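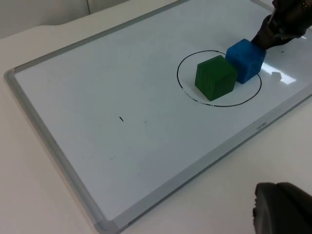 Quadro branco deli, pousado na mesa. Marcador preto, uns borrões cinza no traço.

**Chamado 287 - impressora de etiquetas Jillent imprime deslocado**
Aberto por: Clementina Barreto
Local: expedição, Tukside
Prioridade: alta (tem carga saindo sábado)

**Sintoma**
Etiqueta sai 3 mm pra direita, come o último dígito do código de barras. Só no rolo novo. Leitor recusa. Começou depois da troca de rolo no turno da manhã.

**09:10** - Reiniciei impressora e o spooler. Nada.

**09:25** - Calibração do sensor pelo menu (segurar FEED até piscar duas vezes). Primeira etiqueta boa, segunda já torta. Vai piorando ao longo do rolo.

**09:40** - Yae conferiu o driver na máquina da expedição. Largura tava 50 mm, certo. Margem esquerda zero, certo. Driver descartado, acho.

**10:05** - Testei com resto do rolo antigo (fornecedor Abera). Imprime perfeito, 20 etiquetas seguidas. Então é o rolo ou a guia.

**10:20** - Rolo novo é Stultolby, tubete mais folgado. Fica dançando no eixo e puxa de lado. A guia da direita não trava - parafuso espanado. Com o rolo antigo não aparecia pq ele entra justo.

**10:50** - Paliativo: fita crepe no eixo pra tirar a folga, guia presa com abraçadeira. Recalibrei. Saiu reta, leitor aceitou todas.

**Pendente**
- Guia direita nova. Pedi pro Fuad Negussie, ele ficou de ver se tem no estoque de peças
- Lote de 3000 etiquetas Stultolby: usar ou devolver? Compras decide, mandei email pra Jacqueline Barbier
- Reimprimir as etiquetas tortas da manhã, Clementina separou as caixas perto da doca
- NÃO mexer na margem pelo driver pra compensar!! alguém fez isso em abril e depois ninguem lembrava de voltar

**14:15** - Fuad respondeu: não tem a guia, pediu ao fornecedor. Sem prazo ainda.

**15:30** - Clementina avisa que entortou de novo, pouquinho. A fita tinha escorregado no eixo. Refiz com duas voltas a mais, ok por enquanto. Se repetir antes de chegar a peça, usar o que sobrou do rolo Abera só pras cargas urgentes.

Status: aguardando peça. Não fechar.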